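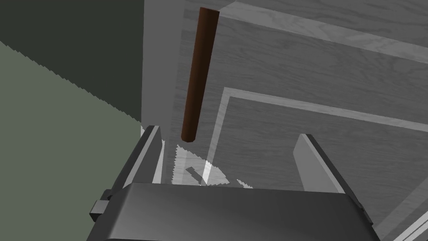 Wrist view in simulation: open gripper, cabinet front, brown rod.

About Pronico

Pronico sets up and looks after robot arms for small shops and teaching labs. Most of our customers have one arm and no full-time technician. We build a simulated copy of each cell, work out the settings there, and then bring them to the machine.

Hema Rai started the company after several years of servicing packaging lines. The first contract was a single arm at Kandasamy, a furniture maker that wanted help with opening and closing test cycles on cabinet doors. We still maintain that cell.

How we set up a cell

The gripper comes first. We check that both fingers open the same distance from the center line, then we set the wrist camera so the fingertips stay in view through the full stroke. If the camera sits too low, the palm hides the part at the moment you need to see it. 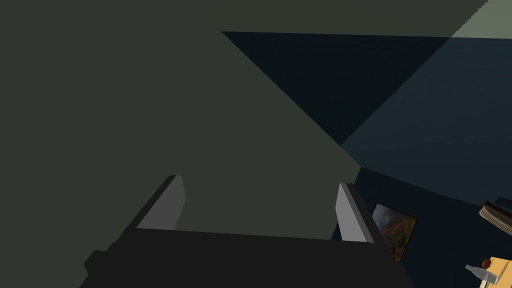
After that we run the arm through its reach with the gripper open and empty. We look for places where the wrist turns too far, where a finger comes near a wall or a table edge, and where the camera loses the work area. A position that fails gets moved and run again. A new cell usually takes some 200 runs in simulation before we ship the settings file, which we call the Edeck file. It holds the finger limits, the camera offset, the speed caps and the home position.

On site, we need 2 days. The first goes to mounting and cabling. The second is for slow runs with the customer's own operator at the stop button.

Looking after it

Service visits are every 8 weeks. We clean the finger guides, check the mounting bolts for torque, replace worn pads and compare the home position with the one in the file. If it has drifted, we correct the arm and leave the file alone.

Customers on the Flesura plan can also send us their logs between visits. We read them and call back the same day if something needs a part.

Our workshop is closed for the last two weeks of December. Repair requests sent during that time are answered in the order they came in.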